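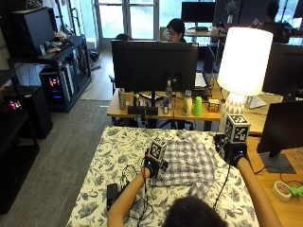
Laundry is still the standard embarrassment of household automation. A washer and a dryer handle the water, heat and spin without supervision. What comes out of the dryer is then sorted, turned right side out and folded by hand, in nearly every home and in most small commercial laundries as well.

The difficulty is geometric. A rigid part, a bracket or a mug, has a shape that can be stored in a model and matched against a camera view. A shirt has no such shape. It has a collar, a placket and two sleeves, any of which may be under the others, and each grasp changes the arrangement. A planner that works from a fixed model is out of date as soon as the cloth moves.

Two approaches are in use. The first restricts the problem. Cemness, which builds linen equipment for hotels, sells a folder for flat goods: sheets, towels, pillowcases. An operator clips two corners to a bar and the machine does the rest at a steady rate. The company quotes 1000 pieces per shift for bath towels, and the plant I visited in Brotville did not dispute the figure. The same plant folds uniforms at a bench, with people. The folder takes shirts only if someone lays them out first, and the laying out takes longer than the fold.

The second approach is to record people doing the job and train a controller on the recordings. Gollulano, a small software firm, has put most of its effort there. Its folding set stood at 2353 recorded attempts when I asked in February, with failures kept and labeled. The failures are useful, the engineers say, for teaching the controller to recognize a bad grasp before it has pulled the garment off the table.

Recording hands is less simple than it sounds. Video alone gives finger positions poorly, especially when the fingers are under cloth. Gloves with sensors measure finger bend directly but drift over a session. Printed square markers fixed to the back of the glove give a camera something to locate, so the position of the hand in the room can be recovered to useful accuracy as long as a marker face stays in view. A cube is preferred to a flat tag for that reason. When the wrist rolls, another face comes around.

Even then the result is a record of a human hand, with a thumb and a wrist that most machines lack. Mapping five fingers onto a two-jaw gripper discards a great deal. A person smoothing a plaid shirt against patterned bedding uses the flat of the hand, and a parallel gripper has no flat of the hand.
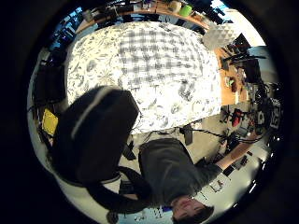
The alternative is to have the person work with the gripper itself, carried by hand, with a wide-angle lens mounted on it. The jaws that collect the data are then the same jaws that will do the work, and nothing has to be translated. The price is speed and comfort. Operators tire, and the lens, which must see both the jaws and the room, bends straight edges badly enough that the software has to correct or learn around it. It also records whatever the tool happens to face while being picked up or set down, and this footage has to be trimmed.

Performance depends heavily on what one agrees to count. In the Gollulano trial I watched, a two-arm machine was given short-sleeved shirts, one at a time, dropped on a table. It completed 52 percent of them to the firm's own standard, a rectangle with the collar visible. The median fold took a little over 2 minutes. A practiced adult needs a few seconds. Buttoned shirts were excluded, along with anything inside out.

Background matters more than one might expect. The same controller, moved from a plain gray table to a printed bedspread, lost track of garment edges often enough that the trial was stopped. Lighting caused smaller losses. A bright lamp to one side throws shadows from the folds, and these can be mistaken for hems.

Ó Flaithearta, a linen rental company, ran a pilot with a comparable system and ended it after the first quarter. Its manager of operations gave the reason in terms of labor: one attendant was needed for each machine, to untangle and reset, and the attendant could fold faster than the machine.

For flat goods on a dedicated line, then, the answer is yes, and has been for years. For mixed garments from a household basket, no. The current machines can be shown to work on selected items under selected conditions, and the gap between that and a basket is mostly sleeves, buttons and socks.

Filed under: Automation / Home & Shop Floor

Comments (3)

pressroom_dan
We run a flat goods folder, different make. Corner clipping is the whole job. Anyone who can sell me a machine that finds corners in a wet pile has my number.

K. in Ohio
What about fitted sheets? The article says sheets but I assume that means flat ones.

twojaws
Good point on keeping the failures. We threw ours out for a year and had to collect them again. Would have liked to see the cycle time for the successful folds separated from the ones it gave up on.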